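Research > Equipment > Hand-held capture > Roleck gripper

Roleck hand-held gripper for demonstration recording

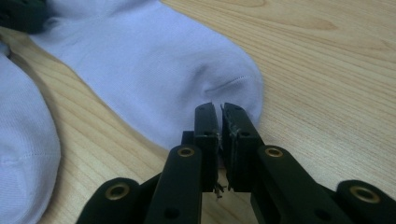 Roleck gripper at the toe of a white sock, seen from the on-board camera.

The Roleck is a two-finger gripper worked by hand, with a camera mounted behind the fingers. An operator carries it to the task, squeezes the trigger and does the job as a robot would have to do it. The recordings are then used to train a policy for an arm carrying the same fingers. It was developed for the Namholm study on sorting and pairing laundry, and the method below is the one used there.

Why hand-held

Teleoperation was tried first on the Namholm tasks. It gave usable data, but operators were slow with soft items and tended to avoid awkward grasps. With the Roleck in the hand they work at something near their normal pace, and the grasps they choose are more varied. The camera sits in the same place relative to the fingers on the hand unit and on the arm, so the two views match closely enough for the policy to be trained without any robot footage.

Method

Each recording covers one item or one pair, from the first approach to the release. The Namholm set holds 924 recordings of socks, made on ordinary household surfaces with the lighting left as found. Operators were asked to follow these rules:

Approach with the fingers closed or nearly closed, then open them just before contact.
Grasp at the toe or the cuff. Mid-foot grasps are recorded under a separate label.
Keep the fingertips in view for the whole recording.
Do not smooth the item with the free hand.
If a grasp slips, carry on and try again. Failed attempts are kept and marked.

The last rule made more difference than expected. A policy trained only on clean grasps stopped when the fabric slid away from it. The one trained with the failed attempts left in would usually back off and go for the toe a second time.

Results

Toe grasps were learned more reliably than cuff grasps. The toe seam and the rounded end give the policy a clear target, while a cuff can lie open, folded or turned under. Thick knits were easier to pick up than thin ones, though they were also more likely to bring a second item with them. White socks on pale wood were no harder than dark ones, provided the edge of the sock could be told from the table.

Pairing is still weak. The policy can bring two socks together but often lays the second one across the first at an angle. We think a single wrist view does not show enough of the first sock at that moment — a second fixed camera is being tried at the Ondorden site.

Wear and care

Fabric work leaves threads on the fingers. Loose fibres at the fingertips change the grip a little and can show up in the camera view, where the policy may come to treat them as part of the tool. In the Namholm work the fingers were checked after every 24 recordings. Pull threads away by hand or with tweezers. Do not cut them close to the pad with a blade.

The finger pads should be changed after up to 2,000 grasps, or earlier if the surface has started to fray. Check the linkage pivots at the same time. Side play at a pivot shifts the fingertips, and recordings made before and after a repair should be kept in separate batches.

What is supplied

Hand unit with fingers and linkage fitted
Camera and mount
2 spare sets of finger pads
Arm adaptor plate (Sawatzky pattern)
Alignment card for checking the camera position

The recording software and the sock recordings are available to research groups on request. Finger blanks can be ordered without holes for groups that want to fit their own pads — please give the pad thickness when ordering.

Lead time is longer in March, when the workshop does its yearly calibration.

3 comments | 11 shares

Contact the equipment desk | © Roleck | Back to top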